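Looking after a two-arm bench cell: tips from the workshop

Filed under: Workshop > Machines > Upkeep

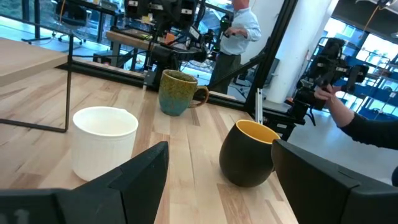 Before you touch anything

Park both arms before you start. On our Clasard controller that means the park button, then a wait until the joint lights go steady. Only then turn the key to off and take it out. Whoever is working on the cell keeps the key in a pocket, not on the bench.

Support an arm by its last link before you release the brakes. Ours sag when the brakes let go, and the wrist camera is the first thing to hit the table. One person holds, one person works the release. If you are on your own, roll up a bath towel and put it under the wrist, then lower the arm onto it.

Wear sleeves that stay put. Loose cuffs catch on cable clips.

Wiping the fingers

Matte black fingers hide dirt well, so clean them on a schedule and don't go by looks. We do it at the end of every day the cell has run.

Use a lint-free cloth, just damp, with a drop of dish soap in the water. Go along the gripping face first, then the tip, then the outside. Dry with a second cloth. Skip the solvent sprays. Methylated spirits is fine on bare metal but it takes the tack out of rubber pads and lifts printed numbers.

If you have mugs with a glossy glaze on the bench, the pads will pick up a film from them sooner or later and start to slip. Wash the mugs too. Dish soap, hot water, and dry them properly, including the foot ring.

When a pad is worn smooth, change both pads on that gripper. One new and one old will pull to the side on every grasp. Ours are the Erden stick-on type. Warm the old pad with a hair dryer on low and it peels away clean. Press the new one down for a full minute and leave it overnight.

Cables

Most of our stoppages have been cables. Start at the wrist and follow each one back with your fingers to where it meets the base. You are feeling for flat spots, stiff bits and places where the jacket has gone shiny.

Move the arm by hand through its full reach while a second person watches the cables. Do it slowly. A cable that looks slack at rest can go tight with the elbow straight and the wrist rolled over. If it goes tight, let out more at the nearest clip and check again.

Use hook-and-loop ties, never zip ties, anywhere a cable bends. Zip ties are all right along a fixed post. Cut the tails flush or they will scratch you.

Label both ends. Small white labels, fine black marker, clear tape over the top. Ebere Eze did ours in October and it has saved a lot of swearing.

Cameras

Blow dust off with a rubber bulb. Don't use canned air, as it can spit cold propellant on the lens. If there is still a smear, use a lens tissue and a breath of air, working from the middle out.

Check that each camera is tight in its bracket by pushing it gently with a thumb. Any movement at all and you will need to snug the screws and run the calibration again. Put a dot of paint pen across the screw head and the bracket once it's done. If the line is broken next time you look, the screw has moved.

Windows behind the bench are a nuisance in the morning. Low sun comes straight in and washes out the picture from any camera facing that way. We run our calibration after 2 in the afternoon. A plain roller blind would do the same job if you can get one fitted.

The frame and the base bolts

Go over the frame bolts with a hex key every 100 hours of running. We keep a tally sheet taped inside the cupboard door. Posts work loose at the bottom first, especially where a bracket is clamped to the table edge.

Wooden tabletops move with the weather. Ours shrinks a touch each winter when the heating comes on and the clamps go slack. Tighten them then, and back them off slightly in the spring so they don't crush the edge. A piece of thin cork under each clamp foot spreads the load.

Torque for our base bolts is 18 newton metres. Yours will be in the manual. Don't guess, and don't use the impact driver.

If an arm drifts

Bláthnaid Dolan sent in this order of checks, and we have stuck to it:

1. Base bolts tight.
2. Camera screws tight, paint lines whole.
3. Pads matched and clean.
4. Home position run again from cold.

If it still drifts after all that, ring the supplier. Don't open the joint housings yourself. Rurnero turned ours around in 3 weeks, including the post.

What we keep in the drawer

Hex keys, metric, ball end
Two lint-free cloths, washed without fabric softener
Rubber blower bulb
Hook-and-loop tie on a roll
Paint pen, yellow
Spare pads, in pairs
A torch with a narrow beam – good for looking behind the base
The bath towel

Got a tip for this page? Send it to Ifigeneia Spanos at the front desk, with the name of your machine and what went wrong.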